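Vurker Equipment Planning
Home Services About us Contact

About us

Vurker is an independent planning practice for organizations buying robotic and automated equipment. We prepare requirements, budgets, tender documents and installation schedules for laboratories, colleges and light manufacturers across Canada. We hold no dealerships and take no commission from suppliers.

What we do

Most clients come to us with a capital request already half written. We review the task, the floor space, the electrical service and the staff hours available, then return a costed equipment list with a primary and a fallback configuration. Prices are entered in Canadian dollars, with freight, brokerage and tax on separate lines.

A standard cell budget covers arms, end effectors, mounting structure, work surface, cabling, controllers, guarding, spares and training. Spare fingertips and cables are carried as operating costs, not capital. Support structure is quoted as its own item, as lead times for fabricated frames often differ from those for the arms.
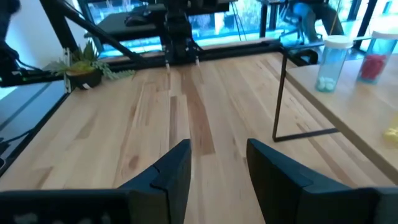
Page last changed: 2021-09-14

Two-arm benches are now a regular part of our work. Where one arm hangs from an overhead structure, the plan must settle load on the frame, cable routing and the reach of each arm over the shared tabletop before a purchase order is issued. We also specify gripper fingers by task. Slender fingers with pads and heavy faceted fingers are priced separately and should not be treated as interchangeable in a tender.

Adjacent surfaces for parts containers are included in the layout drawing. So are window positions, where camera-guided work is planned and daylight levels will vary.

How we charge

A planning file is opened at a fixed fee of $1598, credited against the full engagement if the client proceeds. Quotes we obtain from suppliers are held for 30 days. Revisions to scope after tender are billed hourly.

Our record

The practice was started by Chukwuemeka Tijani and Siham Boutros and has completed 87 planning files. Equipment life is modelled at 5 years unless the client's own depreciation policy says otherwise.

Staff

Chukwuemeka Tijani, principal, requirements and tendering
Siham Boutros, principal, budgets and lease analysis
Kayode Amadi, layout and electrical
Ese Adeleke, supplier liaison and customs

Clients with an April fiscal year-end should send draft requests to Ese Adeleke before the holiday closure. Site visits outside the province are quoted at cost.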